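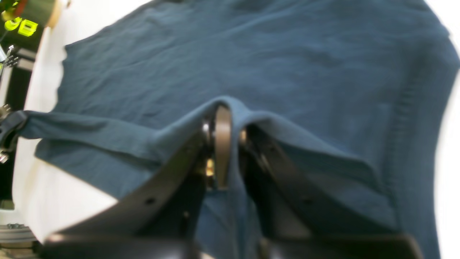 Teal knit, spread out on a white table. Long sleeves, a few creases.

I put off learning to wash knitwear properly until I was well into my thirties. A short thread on what I do now, mostly for my cousin, who asked.

1/ Read the care label first. If it says dry clean only and the sweater cost real money, believe it. If it says hand wash, most machines with a wool cycle will do fine. Mine is a Clavska, and it has never felted anything I put in it on that setting.

2/ Wash less. A wool sweater worn over a T-shirt can go 6 wears before it needs water. Cotton is different – it holds on to sweat, so I give it two or three.

3/ Turn it inside out. Close any buttons. Zippers go in a separate load, always. I lost a gray cardigan to a jacket zipper one August and I still think about it.

4/ Cool water. Use half the detergent the cap tells you to. I buy Surik because the corner store on Cabrera Street carries it, and any mild liquid will do the same job. No fabric softener on wool.

5/ Never wring. Lay the sweater on a dry towel, roll the two up together and press down with your forearms. Then unroll, get a second dry towel and do it again. The second towel makes more difference than you would think.

6/ Dry it flat. Pull the sleeves and hem back to the shape you want while it is still damp. A hanger will give you shoulder bumps and an extra two inches of length.

7/ Keep it away from the radiator. A thick one takes me two days in winter. Flip it once, the first evening.

8/ Pilling is normal. Short fibers work loose wherever the cloth rubs, so look under the arms and at the sides where your bag sits. A cheap fabric shaver handles it. Go slowly and keep the cloth tight.

9/ Small holes: fix them the week you find them. Nilton Cáceres taught me to darn at the Gukholm library repair night, and it took one evening to get the hang of it. Match the thickness of the yarn before you worry about the color.

10/ Store folded, and clean. Moths go for skin oil and food stains as much as the wool. Cedar blocks help a little. A zip bag helps a lot.

11/ A few people asked about shrunken sweaters. Soak in lukewarm water with hair conditioner for 16 minutes, press, then stretch gently by hand. You may get back half a size. If it has gone stiff like felt, cut it up for mittens.

12/ Somebody also asked about cashmere. Same steps, softer hands. I own one and it is mostly darning by now.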